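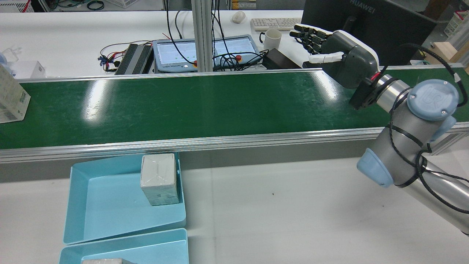

The packing bench at Plellus in Fundia, with light blue trays in front of the green belt. One holds a small grey box wrapped in plastic film.

Homewares seller Plellus has changed the way it packs small orders at its Fundia centre, moving them off the main floor and onto a short belt with a white bench on either side.

The change took effect in March and covers orders of up to six small items. Larger orders, and anything made of glass, are still packed by hand at the old tables near the loading dock.

Goods for each small order now travel to the bench in a shallow tray and stay in it until the carton is ready. Plellus said the trays replaced deep wire baskets, which were hard to see into and tended to hide the last item at the bottom. Missing items were the most common complaint from customers last year, ahead of late delivery and crushed cartons.

The first range to be packed this way is Nuchit, the company's line of kitchen and travel goods. It has 145 products, most of them small enough to hold in one hand, and many are sold in plain boxes of much the same size. Plellus said that made it a sensible range to start with, as the same few carton sizes could be used for nearly everything.

On the busiest day since the switch, 501 small orders went out before the 4 pm pickup. The company did not give a figure for the same period last year, but said the old tables had struggled whenever a sale was on.

Items that are not in a box have taken more thought. Anything round can move about when the belt starts or stops, and the company has been looking at where such goods should be put down and which way they should face. The current instruction is to lay them across the direction of travel - lengthwise items were more likely to end up at an angle - and to leave a hand's width before the next one.

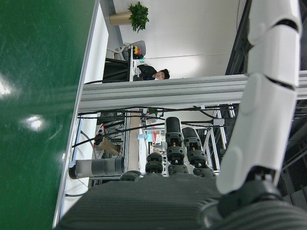

A grey cylinder with darker bands and a white cap, on its side near the edge of the green surface.

Plellus is also testing a paper sleeve for unboxed goods. The sleeve folds flat for storage and has a square end, which should stop a round item from rolling. Two versions are being compared, one in heavy brown paper and one in thin card. The card version holds its shape better but costs more and takes up more shelf space. A decision is expected before the winter sale.

Film wrapping is under review too. Customers have asked for less plastic, and the company said it would like to drop the film from boxes that already close well without it. It wants to see how unwrapped boxes stand up to handling first. Scuffed corners are a frequent reason for returns, even when the item inside is fine.

The carrier, Ploltex, has agreed to hold its afternoon truck a little later during sale periods. Its delivery promise for orders packed at Fundia is unchanged at 48 hours for city addresses, with longer times for rural areas and for parcels going by sea. Orders placed after noon are counted from the following morning.

There is no change to delivery prices. Customers who order both small and large items may now receive 2 parcels where they would once have received one, and Plellus said both would be covered by a single delivery charge. Tracking numbers for the parcels will be sent in the same email.

Returns should still be sent to the Fundia address printed on the packing slip. The slip itself has been redesigned with larger type, and the list of items now follows the order in which they were packed. Plellus has asked customers to keep the slip until they have checked the contents against it.

The company plans to bring its bathroom and stationery ranges over to the new bench later in the year. Garden goods will stay where they are.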